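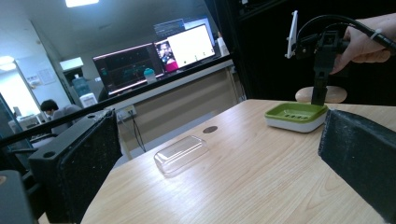
Subject: Re: [virnberg-seeds] Old bean seed, is it worth sowing?

Quyên Quan wrote:

> Hello all,
>
> I've been given four packets of climbing beans that came out of a drawer in Kivberg. No year on any of them, but the person who passed them on thinks they were saved before she moved house, so they could be pretty old. The name on the packets is Jisent, written in pencil. I haven't found it in any of the lists I have.
>
> Two questions. Is there any point in sowing them, or should I test them first? And does anyone else grow a bean by this name? I have 200 seeds in total and I'd hate to waste them.
>
> Quyên

Quyên,

Test them first, but don't use many. With 200 seeds and no backup I would take 10 from each packet and leave the rest alone until you know what you have. Keep the packets separate the whole way through. They may all say Jisent, but they could be from different years, and one bad packet will drag down your numbers if you mix them.

The way I do it is with paper towel. Wet a sheet, squeeze it until it stops dripping, lay the beans out on one half and fold the other half over. Put it in something with a lid so it doesn't dry out, and write the packet number on the outside. Mine go on top of the fridge. Look at them on day four and then every day after that. Take out anything that goes slimy, or it will spread to the beans next to it.

Don't soak old beans overnight in a bowl of water. I lost most of a batch that way. Old seed takes up water too fast and the seed leaves crack, and then they rot in the ground even though they looked fine going in. The damp towel is slower and easier on them.

If a bean sprouts in the towel you don't need to throw it out. Pot it up, root down, an inch deep, and keep it somewhere bright. In February that means a windowsill and a leggy plant, so I'd wait and start the test a few weeks before your last frost. Then the test plants are your first plants and you lose nothing.

On how long they last: beans kept dry and cool will often give a fair result after four years, and after that it depends on the drawer. A kitchen drawer near the stove is bad. A bedroom drawer on the north side of a house is not bad at all. I had a brown bush bean from 2000 that still gave me three plants out of a full packet, and three plants was enough to get it going again. The plants were slow for the first month and normal after that.

As for the name, I don't grow it, but I have seen it. There was a Jisent on the swap table a few years back, a flat white bean with a tan eye, and I believe it came from the Kim garden, up behind the old school. I didn't take any because I had no poles free that year. If yours are white with a tan eye, it's likely the same one. If they're round or dark, then somebody has reused the name — that happens a lot with saved seed.

Could you post the color and shape, and whether all four packets match? I'd also like to know if the pencil writing is the same on each.

If they do come up, please grow at least 10 plants for seed and keep them away from your other climbers. Beans mostly stay true, but bees do cross them now and then, and with something this scarce I'd leave as much room as you can. I have space on the east fence and can take a few as a second planting if you want one.

Marwan Rawashdeh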